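Today I decided to make order on my desk. I say this every June, but this time I started before dinner, so maybe I also finish.

First rule I made for myself: all pens come out. Every pen, every marker, every small thing that writes or erases. I put them on the tablecloth and now I can not see how I ever closed the pencil case.

I have 14 highlighters. I use 2 of them. The others I keep for a future in which I study more seriously.

The test is simple. I take an old notebook and draw one line with each pen. If there is a line, the pen stays. If there is no line, I try again, because I feel sorry for it. After the second time it goes in the bag.

Somebody asked me yesterday which paper I use for the test. It is the cheap notebook from Plimis, the one with gray squares. The ink goes through to the other side, so for real notes it is bad, but for testing it is very good.

The markers for the whiteboard are a separate problem. I do not have a whiteboard anymore. I gave it away when I moved to this room and I kept the markers. Why? I can not answer this.

They still write very well, of course. The pens I need are dry and the markers I do not need are like new.

Question for people who know more than me: how do you clean an eraser? I rubbed mine on clean paper and it got better for one minute, then it made a gray cloud on my homework again. My aunt says to use the sleeve of old jeans. I will try.

Small advice about caps. Before you throw away a dead pen, look if its cap fits another pen. I saved two good pens like this. The colors do not match now and it disturbs me a little, but they will not dry.

I wanted to buy one of those drawer systems from Urinach, with many small trays. I put it in my basket and took it out again 5 times. My desk has no drawer. The trays would stand on the desk and take the place where I put my elbows.

So my plan is without shopping. Pens for every day go in the holder. Colored things go in the pencil case. Spare things go in a clear box, where I can see them and remember not to buy more.

About the tablecloth, I know many people like the bare desk. I had it bare in winter and it was cold under my arms. A cloth is warmer and I can wash it. The bad side is that it moves when I pull a heavy book, and then I have a mountain of fabric at the back and must push it flat again.

Also glue. If you put a cloth on your desk, close the glue stick right after you use it. I learned this with the last cloth -- the spot became hard like a coin and never came out.

Iyer Stationery near the bus station takes old pens for recycling, they have a carton box next to the door. I will bring my bag on Friday. If you live here in Rollotness you can bring yours too, they do not ask if you bought them there.

I wrote a list of what I really need for next term. Black pen, pencil, one ruler. The ruler is because mine has disappeared, and it was not under the cloth, I looked.

It is already dark outside and the pile is smaller, but I am in the slow part now, where I read what is printed on every pen and remember which shop it was from. I should have put on music. Ok, I continue with the pink ones, and after that I sleep -- the books can wait for tomorrow.

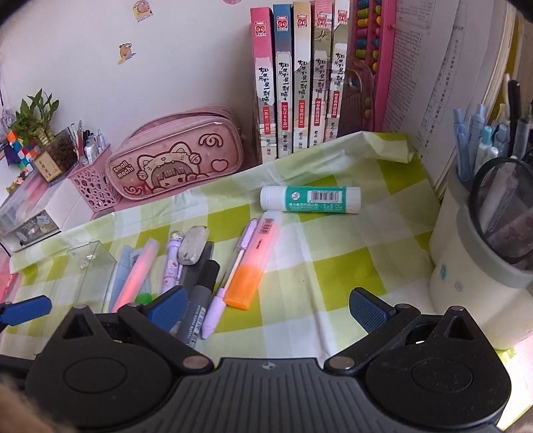

Contact | © Desk and Paper Notes | Back to top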